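Étape 3 - Équilibrer la colonne avant le premier dépôt

Si vous avez suivi les étapes 1 et 2, votre cartouche de silice est vissée sur le support Urnport et la pompe est amorcée. Moi, à ce stade, j'ai toujours envie de charger l'échantillon tout de suite. Résistez ! Une colonne mal mouillée, c'est un front qui part de travers et deux heures de solvant à la poubelle.

3.1 Placez les bouteilles A (hexane) et B (acétate d'éthyle) dans le bac de rétention, sous la sorbonne.

3.2 Dans le menu Méthode, choisissez la composition de départ du gradient, pas celle de la fin (je l'ai fait une fois, je n'en suis pas fier).

3.3 Faites passer trois volumes de colonne, sortie vers le bidon de déchets.

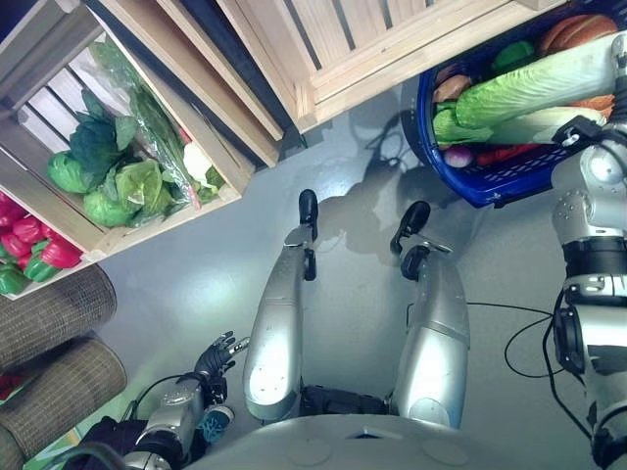
Trois volumes, ça ne m'a jamais suffi avec les cartouches Serlow, il restait des bulles jusqu'au milieu du lit, je monte à cinq et je baisse le débit au début. Signé Parkateck, sous la version précédente du guide. Bonne remarque, je l'adopte pour les grosses cartouches. Pour les petites, je garde trois.

3.4 Surveillez la ligne de base à 254 nm. Elle doit être plate avant de continuer - si elle dérive encore, laissez couler un volume de plus.

Attention : ne dépassez pas la pression maximale imprimée sur la cartouche. En cas d'alarme, arrêtez la pompe et attendez le retour à zéro avant de dévisser quoi que ce soit.

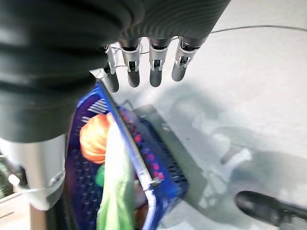
Étape 4 - Préparer le dépôt solide

J'aime beaucoup le dépôt solide pour les extraits végétaux, qui se dissolvent mal dans l'hexane et finissent en pâte collante en tête de colonne. On adsorbe l'extrait sur un peu de silice, on évapore, et on obtient une poudre qui coule bien.

4.1 Dissolvez l'extrait brut dans un minimum d'acétone, puis ajoutez la silice. Pour 162 mg d'extrait, j'en mets dix fois la masse.

4.2 Évaporez doucement au rotavapor. Un petit coton dans le col évite de retrouver la poudre dans le piège !

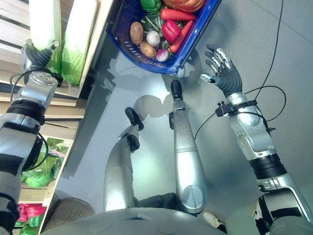 Pour les feuilles, le gros souci reste la chlorophylle, qui traîne sur toute la plaque et cache les taches intéressantes. Faites donc une CCM de l'extrait avant de lancer la méthode. Avec un chou chinois comme ceux de l'étagère, blanc en haut et vert clair plus bas, je sépare les deux parties au couteau et je les extrais à part. Deux flacons, deux plaques, et on compare.

4.3 Versez la poudre dans la précartouche, tassez légèrement, posez le fritté.

Note : l'adaptateur Midtbø se monte flèche vers le bas. À l'envers, il se visse quand même, mais il fuit.
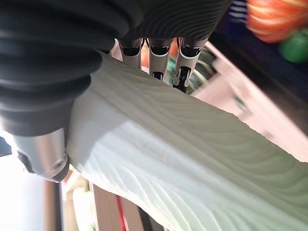
Dernier contrôle avant de lancer : les raccords. Je les serre à la main, puis je passe un papier absorbant dessous pendant que la pompe tourne à faible débit. La gaine de votre ligne de déchets, si elle est annelée, avec de gros plis arrondis comme ce manchon gris foncé, mérite aussi un coup d'œil dans chaque creux, car une goutte de solvant s'y cache facilement. Papier sec ? Passez à l'étape 5.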